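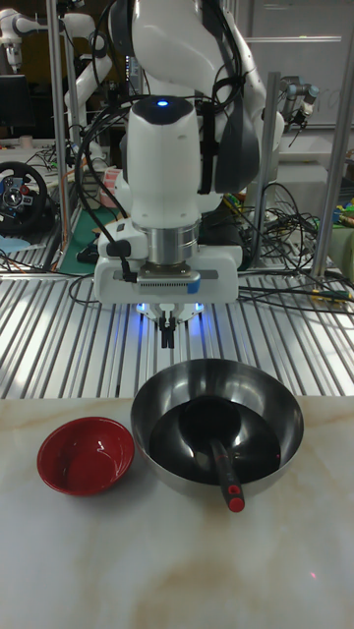

White marble pattern with faint beige and tan veining

Worktops and Surfaces > Joints and Edges
Butt joint or mason's mitre on a faint-vein marble pattern?

plinthline
I am fitting an L-shaped run in a galley kitchen and want a pattern in the family of the photo: white ground, low-contrast veins. The candidate is Cetton from Ulholm, square edge, laminate on chipboard. The long leg goes under the window and the short leg carries the hob.

Questions:
1. With a square edge, is there any reason to cut a mason's mitre instead of a plain butt joint?
2. Does the vein direction change at the corner look wrong on a pattern this faint?
3. Which colour of jointing compound? Ulholm list a matched one and also a plain white.

The walls are out of square by 27 mm over the length of the short leg. The base units are in and level.

kerf_and_a_half
Square edge: butt joint. The mitre exists to deal with a rolled front edge, where a straight cut would leave the profile running into the face of the other piece. You have no profile, so you gain nothing and you add a short angled cut that is easy to chip.

Rout the joint anyway. Don't rely on the factory end. Take three passes with a new cutter and feed into the front edge so that any breakout happens at the back, under the upstand.

oxbowtimber
Agree on the butt joint. Disagree that the factory end can never be used. I have used it on the female side more than once with no trouble. Check it with a good straightedge and a light behind it. If you see light, rout it.

kerf_and_a_half
The factory end can be straight and still not be square to the top face. A straightedge on the face won't show that. You get a tight line on the surface and a gap below it, and the gap is where the water goes.

oxbowtimber
Then put a square on it. It takes a minute.

damp_sill
On question 2. The veins on most of these run mainly along the length of the board. At an L you will have them meeting at a right angle whatever you do. On a strong grey vein it reads as a join from the doorway. On a pale one you see it if you stand over it with the light coming from the side, and yours will have a window on the long leg, so the light will come from the side.

Two things help. First, put the joint where the light is least direct, if you have any choice of which leg runs through. Second, look at both boards before cutting and slide them past each other until no vein lands on the joint line at the front. The front part is what people see.

plinthline
The hob is close to the corner on the short leg. If the long leg runs through, the joint is 200 mm from the edge of the hob cut-out. If the short leg runs through, the joint falls nearer the sink. Which is the lesser evil?

damp_sill
Hob side. Heat at that distance is not a problem with a normal cut-out and foil tape round the edge. Standing water at a joint is. Check your hob instructions for the minimum clearance and follow those over anything said on a forum.

kerf_and_a_half
Seconded. Check as well that you have room underneath for the bolts. Three bolts, and the one at the front must not foul the unit side. Cut the bolt recesses before the top goes anywhere near the units.

greyscribe
Going against the thread a little. Has the OP considered not having a joint like this at all? A solid surface fabricator can bond the corner and sand it flush. I had a quote in Skumton that came to 500 more than laminate with fitting, for a kitchen not much bigger than a galley. The seam on a plain white can be close to invisible.

oxbowtimber
On a plain white, yes. On a veined solid surface you still have the direction change at the corner, and the vein still stops at the seam. Sanding doesn't alter that. You are paying to remove the line and keeping the mismatch.

greyscribe
Fair on the veining. The water point stands though. A bonded seam has no chipboard under it.

oxbowtimber
No argument there.

plinthline
Budget for the tops is 1000 including sink cut-out and upstands, so solid surface is out. Laminate it is. Any views on the compound colour?

tallboy_left
White. I used the matched compound on a similar pattern and it was nearer the beige of the veins than the ground. Most of the joint line crosses ground, so it showed as a thin tan line end to end. Matched compounds are mixed to the decor as a whole and on a faint pattern that average is darker than you would expect.

kerf_and_a_half
Depends on the brand. The Escobar white goes slightly cream under warm lamps, which suited the last one I did. Squeeze a bit of each on an offcut, let them cure, and look at them under the kitchen lights in the evening as well as in daylight.

Whichever you use: coat both cut faces fully, core included, and not only the top edge. Pull the bolts up in turn, front one last. Wipe the squeeze-out with the solvent before it skins. The working time is short, so have the spanner on the first nut before you open the tube.

damp_sill
For the out-of-square walls, scribe the back edge of the short leg and keep the front overhang parallel to the doors. Order the deeper board if Ulholm do one in that decor. 27 mm is more than most upstands will hide, and you don't want to lose it off the front.

plinthline
They do a deeper board but only in the long length. I could cut the short leg from it.

damp_sill
Do that. You also get a long offcut for testing the router set-up and the compound.

kerf_and_a_half
Make sure both boards come from the same batch. Ask when ordering and check the labels on delivery. White grounds vary between print runs more than the dark ones do, and it is most visible exactly at a corner joint.

plinthline
Ordered both boards together this morning, deeper one for the short leg, white compound plus one matched tube for the test. Delivery is Thursday. Long leg runs through, butt joint, both ends routed.

oxbowtimber
Store them flat and face to face with the film left on. If they must stand, stand them on the back edge. Leave them in the room for a couple of days before cutting.

tallboy_left
Post which compound you end up with. I still have the tan line and would redo it if the white holds its colour.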